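Can a machine do my laundry yet

September 18, 2022

Quick one, I have 20 minutes before I need to be somewhere. People keep asking me the robot question because I wrote that thing in May about the Homard vacuum eating a sock. So. Laundry. Can they do it.

Short answer no. Longer answer, sort of, slowly, if you pick the cloth and the table and the lighting and don't move anything.

Folding looks like the easy chore. It's the worst one. A plate is a plate. A cloth is a different shape every time you let go of it, and when it's bunched up in a basket there's no corner to find, you just have to grab something and hope. We do that without thinking. Two fingers, pinch, shake, done. So a lot of the work right now is people doing the pinching themselves with the gripper in hand, over and over, so the machine has something to learn from.
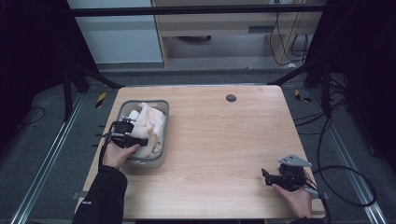

Ngozi Akande wrote back to the draft of this that folding was never her problem, she wants the thing that carries the basket up the stairs and puts the stuff in the right drawers, and until then it's a very expensive way to get a square towel.

Fair. I'd take the towel though.

Shop floor is further along, I think, but mostly the boring parts. Brennan has a cell that moves boxes all day and it's fine, it's good even. Same parts same spot. Then somebody hands it a bag of gaskets and it's lost. I asked at Sevimport about soft goods and they said ask again in 6 years. Vakow quoted me a price for a pair of grippers and I closed the tab lol.

The other thing is wear. Fingers take a beating. Rubber goes ragged at the edges and teh grip changes, and then what you taught it last month is a bit off. I never see that in the demo videos.
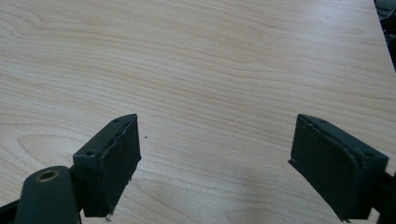
Gripper fingers over the tabletop, pads fraying at the edges.

Anyway. Dishes I'd give it sooner, bathroom never. Will do a seperate post on dishwashers, loading one is its own nightmare. Ok have to run, comments are open.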